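How Do You Test a Robot's Fingers?

Pick up a pencil. Now pick up a grape. You used the same hand both times, but you did two different things. You pinched the pencil one way and the grape another way, and you didn't have to think about it.

A robot does have to be told. It also needs fingers that suit the job. The part of a robot that grabs things is called a gripper, and people who build robots spend a lot of time finding out which gripper works best.

Two fingers or more?

Your hand has five fingers. Many grippers have only two. They slide toward each other to close and away from each other to open. The flat part that touches the object often has a soft pad on it, a bit like the skin on your fingertips. Without a pad, a smooth object can slip out.

Pads wear down. After many grabs, the edges get rough and start to peel. Anisa Kwok tests grippers for a company called Temora, and she keeps a notebook with a page for every pair of pads. One pair lasted for 1,020 grabs. Another pair had to be changed after 700. 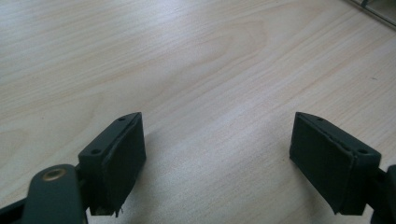 Some grippers are not on a robot at all. A person holds the gripper by a handle and squeezes to close it. A camera on the tool records what the fingers do. Later, a computer studies the recordings and learns how to move a robot arm in the same way. It is a little like learning to tie your shoes by watching someone else's hands.

What makes a good test?

A good test has to be fair. If one gripper gets an easy object and the other gets a hard one, you can't compare them. At Temora, every gripper gets the same objects, in the same places, for 200 tries each. Wondimu Beyene writes down each try as a hold, a slip or a miss.

The objects are ordinary things. A wooden block is easy. A thin packet is much harder. It bends when you squeeze it, and if it stands close to other packets, the fingers have to fit into a very small space. 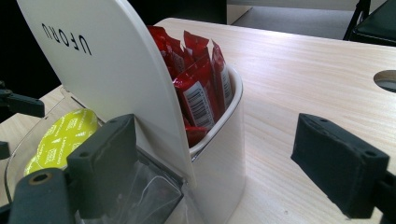 Gripper fingers next to a coffee capsule dispenser, with red stick sachets in its cup.

Shiny things are hard in a different way. Light bounces off foil, and the camera may not see clearly where the edge is. Clear plastic is hard too. You can see right through it, and so can the camera, so the computer may not know it is there. The fingers could bump into it.

Try it yourself

You will need two clothespins, two rubber bands and 17 small objects from around the house. Ask a grown-up before you borrow anything that could break.

Wrap a rubber band around each tip of one clothespin. Leave the other one plain. Pick up each object with the plain clothespin and move it from one plate to another. Then do it again with the rubber band clothespin. Make a chart with three columns: hold, slip and miss.

Which objects were the hardest? Did the rubber bands help with all of them, or only with some?

Words to know

Gripper: the part of a robot that holds things.
Pad: a soft piece on the inside of a gripper finger.
Sachet: a small sealed packet.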